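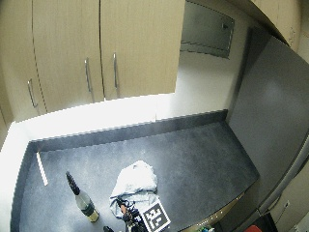
Projet de club : plier un torchon, vos avis sur la collecte ?

boulon_carre
Salut tout le monde ! Je reprends le fil de notre projet de club, l'équipe s'appelle Flukora (on est en licence, on débute tous plus ou moins). En avril on passe la Coupe Bririmton, épreuve « cuisine » : le robot doit prendre un torchon froissé sur un plan de travail, le plier, le poser à côté. Sur le papier c'est mignon. En vrai le tissu me rend dingue, il n'a jamais deux fois la même forme !

On apprend à partir de démonstrations humaines, donc on fait les gestes nous-mêmes, avec la main équipée ou avec la pince tenue à la main, et on entraîne derrière. Pour l'instant on a 196 démos. Le règlement donne 40 secondes par essai et notre modèle en met le double, quand il ne reste pas bêtement en l'air au-dessus du torchon.

Mes questions :
- vous continueriez à collecter ou vous feriez du tri ?
- main et pince dans le même jeu de données, bonne ou mauvaise idée ?
- quelqu'un a déjà réglé le souci des reflets ? Dès qu'il y a du métal brillant près de la pince, notre suivi part en vrille.
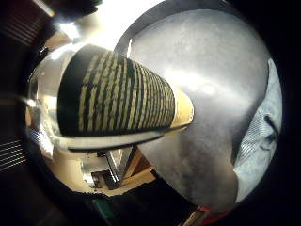 ptit_servo
Pour les reflets : baisse l'exposition à la main et bloque-la. L'auto-exposition c'est le mal, surtout avec du fisheye. Et sinon continue à collecter, 196 c'est rien du tout. À l'époque de Clastum (notre projet de master) on n'a vu une vraie différence qu'à 3 000.

grenouille_PID
Pas d'accord avec ptit_servo, désolée. 3 000 démos pour un club d'étudiants, ils y seront encore à Noël ! Nous on avait des gens qui faisaient chacun le geste à leur sauce, l'un par le coin, l'autre par le milieu, et le modèle faisait la moyenne des deux, donc n'importe quoi. Mettez-vous d'accord sur UNE façon de prendre le torchon, jetez le reste, et regardez ce que ça donne avant d'en refaire.

ptit_servo
Mouais. Si tu jettes toute la variété, le jour de l'épreuve le jury te pose le torchon à l'envers et c'est fini. Je maintiens.

boulon_carre
Merci à vous deux, et vous avez un peu raison tous les deux je crois (c'est bien ma veine). Hier soir on a revu les séquences jusqu'à 23 h et oui, grenouille_PID, on a pile ton problème : chez nous il y a l'école du coin et l'école du « je pince au pif ». J'ai fait partie de la seconde, j'avoue tout.

Pour l'exposition j'ai bloqué comme tu disais, ptit_servo. Le suivi tient mieux quand on reste près du plan de travail. Par contre dès que la pince se relève vers le plafond, les lampes crament tout et on reperd la position.

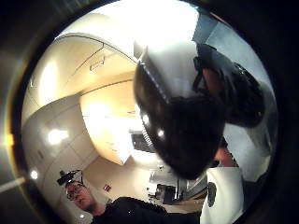
Du coup je pensais couper le début et la fin de chaque séquence, tout ce qui se passe avant que la pince descende vers le plan et après qu'elle remonte. Ça fait perdre des données mais bon, si la position est fausse elles ne servent à rien. Vous coupez à la main, vous, ou avec un script ?

grenouille_PID
Script, avec un seuil sur la hauteur, puis tu vérifies à l'œil. Et garde les originaux !! J'ai écrasé les miens une fois, je m'en remets à peine.

kalman_du_dimanche
Je débarque avec une question bête : pourquoi mélanger main et pince ? À la Coupe Bririmton il n'y a que des pinces, non ?

boulon_carre
Pas bête du tout. On avait commencé avec la main en attendant les pièces de la pince (commande chez Pascual, 5 semaines de délai, je ne recommande pas). Je voudrais éviter de tout perdre.

ptit_servo
Préentraîne sur la main, affine sur la pince. Et là-dessus même grenouille_PID sera d'accord.

grenouille_PID
À moitié. J'essaierais d'abord la pince toute seule, pour avoir un point de comparaison.

boulon_carre
OK, je lance la pince seule cette nuit et je poste les courbes demain matin.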